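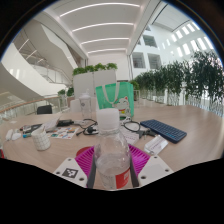
Wada lights, the new report

skulen14
Finished Sachiko Aoki's report on the Wada lights last night, all 500 pages of it (my poor eyes!). She went back to every witness she could find from 2000 and I think she's been very fair to them. Anybody else through it yet?

Rindside
Most of the way. I like her, I really do, and she's kinder to the pilot than I'd have been. But she takes his second statement as gospel – the one where the lights suddenly have a color – and the first one barely gets a page.

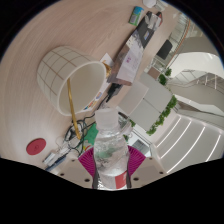
Same with the radar log, which she brings up early on and then drops. I'd have loved a whole chapter on that, with the times laid out next to the phone calls.

Prinatby
Oh, I have to stick up for her there, Rindside. The log is in the notes at the back, entry 1283, and she says plainly that the times don't match. People do remember more once they've calmed down, too.

Rindside
Or once they've talked to a reporter! I'll read the note tonight, though, and thank you for the number.

skulen14
I missed that note too. Back in I go on Tuesday.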